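An Afternoon at the Drundden Workshop: One Arm, Old Phones, Many Promises

Posted 9 August 2020

I went to Drundden with low hopes, which is how I go to most open afternoons where the flyer says "home automation for everyone." 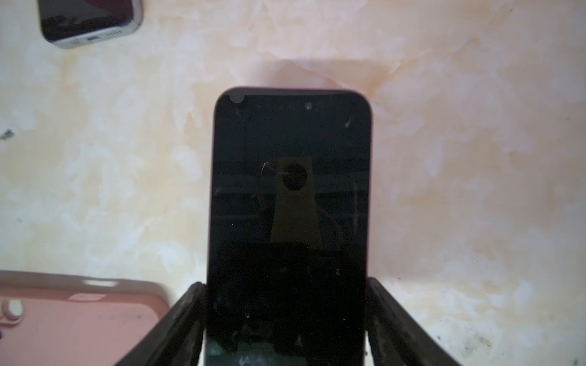 The workshop sits behind a tile shop, up a ramp that would be hard work with a loaded cart. Members pay by the month and get a key, a shelf and a share of the tools. Most of the benches had the usual things on them, half a bike, a guitar neck, a lamp waiting for a plug. The draw for visitors was a robot arm some of the members have been putting together, which they call Mestus. The plan is for it to sort used phones: pick one up, hold it still, set it down in the right place. Old phones pile up in drawers, and the group thinks small repair shops would like a machine that deals with them.

I don't know that they would. I've spent time in phone repair shops, and moving a phone from one place to another has never been what slows anybody down. What slows them down is glue, tiny screws and customers who have forgotten their passcodes. I said so and was told that sorting is "the first step." I have heard about first steps at a lot of these events.

The part I liked was the gripper. It has two dark fingers that close on the sides of the phone, and they are scuffed gray in places, so this isn't something that came out of a box for the visitors. Holding a phone by its sides is sensible. A finger in the middle of the screen would be asking for trouble. But sides are also where the buttons tend to be, and when I asked what happens if the grip lands on the power button, the reply was that they'd look into it. I'd have thought that came up on day one.

Then there is the glass. A switched-off phone is a black mirror, and it throws back whatever is over it, lights and machine included. Mestus has a small camera down at the gripper and is meant to find the phone with that. The software is called Barkico, written by the members themselves, and they say it copes with reflections. Maybe. I would like to see it try under a window at four in the afternoon, and again with a greasy screen, and with a phone still in its case. Soft cases bend when squeezed. A bare phone doesn't. I asked whether one grip setting was meant to cover both and got a long answer that I wrote down and still can't follow.

Money next. The group's parts bill stands at 3,667 dollars, with another 816 for the controller board, a thing named Zhuravel that they had made in a small batch. The sheet by the door gave both numbers, and I give them credit for that – most projects hide the bill until you've joined the mailing list. No hours were listed. I was told evenings over 16 months, which is a lot of evenings. You could pay a teenager to sort phones for a long while on that money and have somebody to send out for sandwiches too.

I asked to see test results and there was no log. They go by feel for now. For a garage project that's fine, and if the sheet had said "we're building an arm for the fun of it" I would have had nothing to complain about. It said "ready for small business use," and I don't see how you get there without writing down how often the thing drops a phone.

The talk lasted longer than planned and the questions were cut to 5 minutes. Somebody asked about cracked screens (a good question, as cracked ones are what most people have in the drawer) and was told that was for a later version. The next open afternoon is in September, and there should be a drop count by then, or so they say. Entry is free, coffee is by donation, and parking is easier on the tile shop side.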